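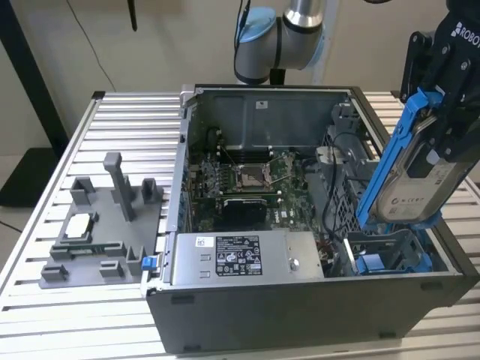 Rullgate Drive Swap Kit, club edition
Item 774. Listed 2020-03-09.

Mokico sells this to school robot clubs as a "one-afternoon build." We doubt it. Pranab Sarkar's team at Sivakumar needed 14 sessions. 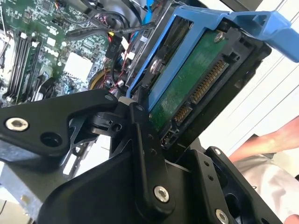

Gripper with a 3.5-inch drive in its blue carrier.

Fixture files are included. The PC is extra, and so is the arm.

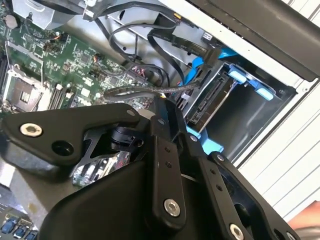
Mokico also claims any tower case will do. Ask for the list of tested cases before you order.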